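Pince de ramassage et linge : éviter les doigts coincés et les tissus abîmés

Entretien de la maison > Petit outillage

Depuis que les pinces à deux doigts se vendent pour la maison, à main ou montées sur un petit bras, on s'en sert pour tout : trier le linge, retourner une chemise sur le lit, attraper un drap sans se pencher. Le linge est pourtant ce qui leur pose le plus de problèmes. Un tissu n'a pas d'épaisseur fixe, il glisse, il se prend dans les articulations, et une pince qui force dessus peut arracher une couture ou tomber en défaut.

Les conseils qui suivent partent d'une panne survenue en février sur un bras Garneck posé au bord d'un lit, avec une pince Welta au bout. Vers 10 heures du matin, l'appareil a attrapé une chemise en même temps que le drap qui se trouvait dessous. Il a continué à tirer. Le drap s'est tendu, le bras a basculé, et l'ourlet de la chemise s'est déchiré sur toute la largeur du doigt. Coût du remplacement de la pince : 70 euros, pour un bras payé 399 euros.

Ce qui s'est passé

Le réglage de serrage était resté sur « objets rigides ». Dans ce mode, la pince ferme jusqu'à sentir une résistance franche. Deux épaisseurs de coton n'en donnent presque pas, donc les doigts ont fermé à fond. Le pli s'est logé entre un doigt et sa biellette, et à l'ouverture le tissu est resté pris. Le bras a interprété la traction comme une charge normale.

L'arrêt automatique n'a pas joué. D'après la notice, il se déclenche à partir de 300 grammes d'écart avec le poids attendu, mais seulement si la charge a été étalonnée à vide. Elle ne l'avait pas été depuis le changement de pince.

Avant de commencer

Coupez l'alimentation pour toute vérification des doigts. Une pince au repos peut se refermer au redémarrage.

Regardez les caches des vis sur les articulations. Un cache manquant laisse un bord vif qui accroche les mailles. Si une vis dépasse, resserrez-la d'un quart de tour, sans forcer : le filetage est court.

Passez un chiffon sur les surfaces de prise. Les peluches s'y accumulent vite et faussent le serrage. De l'eau tiède avec une goutte de liquide vaisselle suffit. L'alcool à brûler est à éviter, il durcit le caoutchouc.

Videz les poches et fermez les boutons. Une fermeture éclair ouverte est à traiter à la main.

Prendre le tissu au bon endroit

Formez d'abord un pli. La pince tient mal un tissu à plat, elle patine dessus puis finit par pincer ce qu'il y a en dessous. Avec la main libre, ou avec le côté d'un doigt de la pince, poussez le tissu vers lui-même jusqu'à obtenir un bourrelet, puis serrez le bourrelet par le bout des doigts.

Restez loin des ourlets, des boutonnières et des coutures d'épaule. La prise se fait en plein tissu.

Soulevez ensuite de la hauteur d'une main et attendez un instant. Si le drap vient avec, relâchez et recommencez. Ce petit temps d'arrêt aurait évité la panne décrite plus haut.

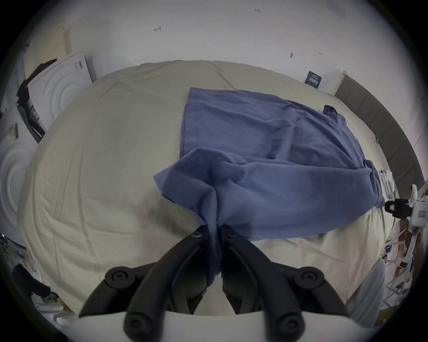

Tirez toujours vers vous et lentement. Un mouvement de côté fait tourner le tissu autour des doigts et l'amène vers les articulations, l'endroit d'où il est le plus difficile à sortir. Avec un bras motorisé, réglez la vitesse au minimum pour le linge et gardez l'arrêt d'urgence à portée de main. Sur le Garneck, il se trouve sous le socle, du côté du câble. Mieux vaut l'avoir essayé une fois avant d'en avoir besoin.

Pour les couleurs, travaillez sur un fond qui contraste. Les appareils qui repèrent le linge par caméra confondent facilement une chemise claire et un drap clair.

Si le tissu est coincé

1. Arrêtez l'appareil et débranchez-le. Ne demandez pas l'ouverture par la commande, les doigts repassent parfois par la position fermée.

2. Soutenez le linge par en dessous pour supprimer la traction.

3. Cherchez le levier de déverrouillage manuel. Sur la pince Welta, il faut le maintenir enfoncé pendant toute l'opération.

4. Écartez les doigts à la main et sortez le tissu dans le sens où il est entré. Pas de ciseaux ni de tournevis entre les biellettes.

5. Si rien ne bouge, démontez un seul doigt, en posant les vis dans une soucoupe.

Gardez les enfants et les animaux hors de la pièce tant que l'appareil est branché. Les cheveux longs s'attachent, les manches larges se retroussent.

Réparer l'ourlet

Une déchirure nette se reprend à la main, à points arrière, avec un fil de la même grosseur que l'ancien. Le thermocollant Magalhães convient en renfort à l'intérieur, fer moyen, sans vapeur. Sur une maille étirée mais non déchirée, humidifiez, remettez en forme à plat et laissez sécher jusqu'au lendemain.

Après la panne

Refaites l'étalonnage à vide, pince ouverte, rien dessous. Comptez environ 10 minutes. Essayez ensuite avec un vieux torchon avant de revenir au linge courant. Si la pince claque ou ferme de travers, ne la remettez pas en service : un doigt est sans doute faussé. Les doigts de rechange Londwood se montent sur la Welta, à condition de reprendre les vis d'origine.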